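Nastano
A word list of kitchen and market talk, with notes

Hi, and thanks for opening the README. Nastano is a small collection of the words people use when they cook, shop and put things away at home. It's one big spreadsheet saved as a CSV, plus a folder of notes that I keep meaning to tidy up. I'm Róisín Ó Briain, I started it, and I still do most of the typing.

The idea came out of an argument with my sister over what to call the end piece of a loaf of bread. She says heel, I say heel too (we're from the same house, after all), but her husband says butt and their kids say the crust, and we were at it for most of an evening. I went home and wrote down every household word I could think of that I'd ever heard two names for. By June I had a real file, and people were mailing me theirs.

What's in the box

entries.csv – the main list, one row per word or phrase
sources.csv – who sent what, by initials only
notes/ – longer write-ups on words that wouldn't fit in a cell
old/ – earlier versions, kept because I'm nervous about deleting things

Version 2 has 300 entries. Of those, 76 have a note attached and the rest are just the word, its meaning and where it was heard. If you're after sound recordings, sorry, there aren't any. I tried taping a few people and they all started speaking like newsreaders the minute I pressed the button.
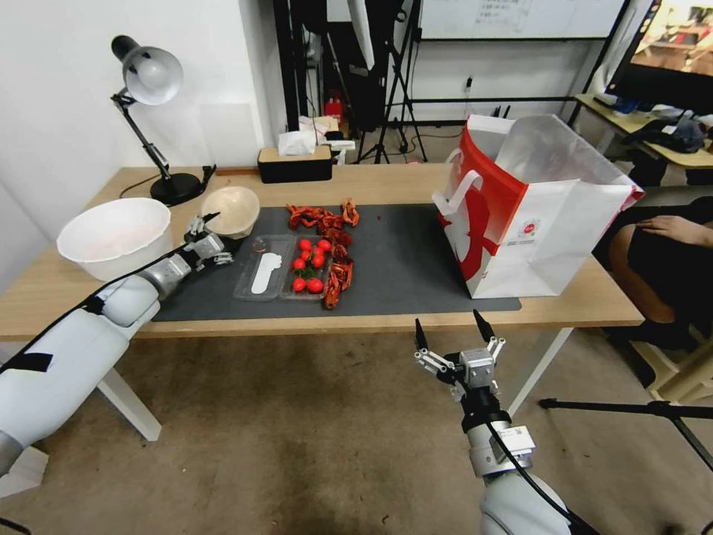 The columns in entries.csv are pretty plain. "Word" is the spelling the sender used, even if it looks odd to me. "Means" is a short gloss in everyday English. "Where" is a region or a town, as loose as the sender wanted to be. "Who" points to a row in sources.csv. "Sure" is y, n or m for maybe, and there are a lot of m's! Please don't filter those out without looking at them first, as some of my favorites live there.

A few examples of the sort of thing you'll find:

heel, butt, knocker, crust: the end of a loaf
poke, sack, bag, carrier: what your groceries come home in
press, cupboard, cabinet: where the plates go
messages: the shopping, as in "I'm going for the messages"
the good scissors: the ones you'll get shouted at for using on paper

Yes, that last one is a phrase and I had a long think about whether it counts. It counts. Households have set phrases that do the work of a single word, and leaving them out made the list feel dead. I mark them with "p" in the type column.

How the words were gathered

Mostly by asking. I'd put a question in the Ileck newsletter (that's our local reading group, it goes out by email) and people would write back with whatever their grandmother used to say. The bags question got the most replies by a mile. The question about what you call leftovers got the angriest ones – there's a whole camp that refuses to call them anything, on the grounds that they're simply lunch.

Some came from recipe cards. A neighbor lent me a tin of them, and the handwriting took me longer than the words did. If a term came off a card, the "how" column says "card" and I've left the spelling alone, so you'll see "tumericky" in there and that's what it says. 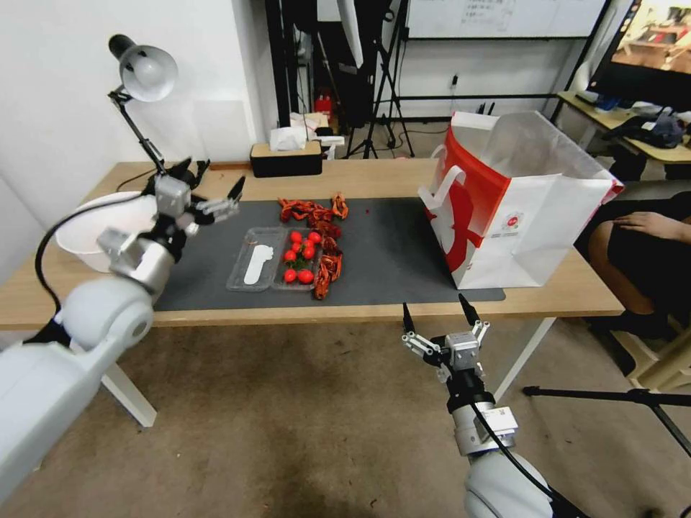 I didn't take anything from published dictionaries. I've got nothing against them, I own several, but I wanted only words that somebody could tell me they'd heard or said. The one time I broke my own rule was for "poke," which I looked up to check I wasn't being teased.

Who the words came from

There are 52 people in sources.csv. They lean older, they lean toward people who enjoy answering email, and a good chunk of them know each other. So if you see a word reported four times from one town, it may well be four people who had dinner together. I've written "linked" next to the ones I know about. Treat the list as a pile of good leads and go easy on the maps and percentages.

Everyone in the file said yes to being in it by initials. Two people asked to be taken out later and I did that the same night, so if you have a copy of version 1, please swap it for this one.

Using it

You can open the CSV in anything. It's saved as UTF-8, and if the accents look like soup then your program has guessed wrong and you'll need to tell it so on the import screen. Commas inside a cell are wrapped in quotes. I used semicolons to separate spellings inside a single cell, which I now regret, but changing it would break a script that a reader named Lappalainen wrote for sorting them, and it's a very nice script. 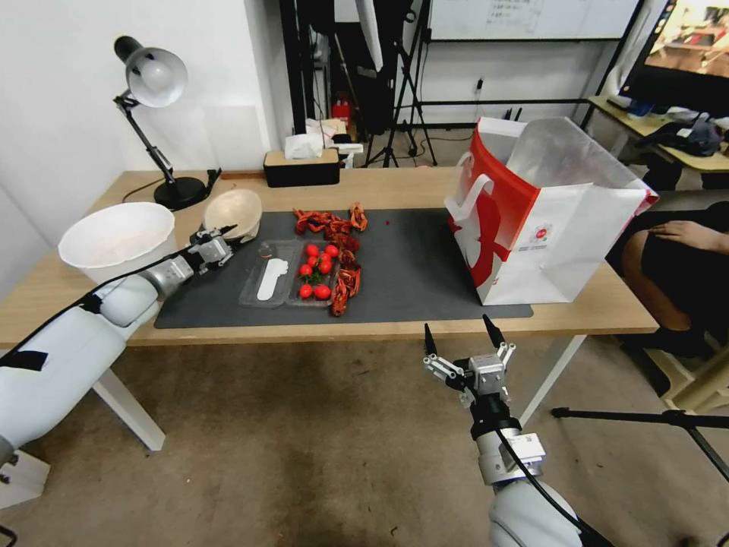 That script is in notes/lappalainen.txt. Rename it before you run it. It makes a printable sheet with the words grouped by meaning, and I've had one of those taped inside a cupboard door (press door!) for months now. Guests read it while the kettle's on and half the time they come up with something I don't have.

You're free to copy, print, teach from or argue over the list. I'd like my name and "Nastano" kept on it somewhere. If you sell it, I'd be amazed, but please write to me first.

Known problems

"Dish" is a mess. Some people mean the plate, some mean the deep thing that goes in the oven, and some mean the food. I've split it into three rows and I'm still not happy.

"Supper" and "tea" and "dinner" have been left out completely. I know. I got so much mail on those that they're turning into their own file, working title Grurkent, and I'll put it up when it makes sense to anyone besides me.

The "Where" column mixes towns, counties and things like "my dad's side." I did start cleaning it and then found that "my dad's side" was sometimes the more useful answer, so it stays for now.

Spelling of brand names used as common words is all over the place. Lowercase mostly, but I slipped.

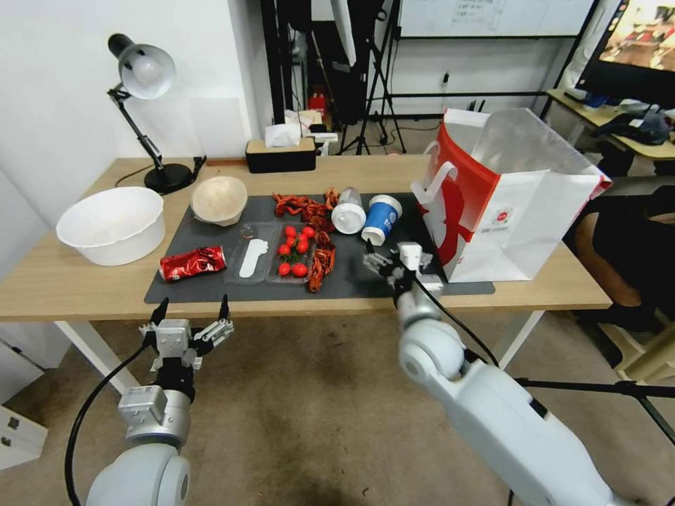
Sending in a word

Mail me the word, what it means, where you heard it and whether you'd say it yourself. One word is fine. A long list is fine too, though it'll take me longer to answer. If you remember a whole sentence somebody used it in, send that, I love those.

Please don't correct other people's entries. If your family says it differently, that's a new row.

Last updated 25 Jan 2025. The next batch is mostly words for the drawer where the string and the dead batteries go, and I've got room for plenty more of them.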